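Besuch im Paketzentrum Dedbridge

Im September hatte das Paketzentrum Dedbridge seine Tore für Versandhändler und Anwohner geöffnet. Wir verschicken seit Jahren Bastelbedarf und Spielwaren, fast alles läuft über diesen Standort, also sind wir hingefahren. Einlass war um 8 Uhr, die Führung begann an der Rampe auf der Nordseite.

Die Halle ist 186 Meter lang. Entladen wird noch von Hand, danach laufen die Sendungen über ein Förderband von Laitinen zur Waage und zum Scanner. Die Sortiersoftware stammt von Stelex und wurde im Frühjahr umgestellt. 78 Zielrutschen sind in Betrieb, eine davon nur für Rückläufer und Pakete mit unlesbarem Etikett. Am Band ist es laut, Gehörschutz lag am Eingang bereit.

Für kleine Händler wichtig: Ab 200 Sendungen im Monat gibt es eine feste Abholzeit. Wer darunter liegt, bringt die Ware selbst zur Annahme oder in den neuen Schalter im Ortsteil Stada. Beschädigte Kartons werden nachgeklebt, sofern der Inhalt nicht herausfallen kann, sonst gehen sie zurück.

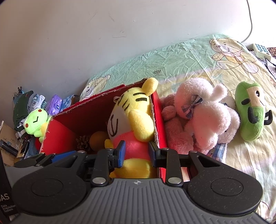
Eine Leserin aus Stada schreibt dazu, der neue Schalter schließe schon um 16 Uhr, und für Berufstätige sei das kaum zu schaffen. Sie habe ihre Pakete zuletzt zweimal wieder mit nach Hause genommen. In Dedbridge hieß es auf unsere Nachfrage, längere Zeiten würden geprüft, einen Termin gebe es nicht.

Parkplätze sind knapp, der Bus hält direkt am Tor. Die Preisliste für Geschäftskunden liegt am Empfang aus.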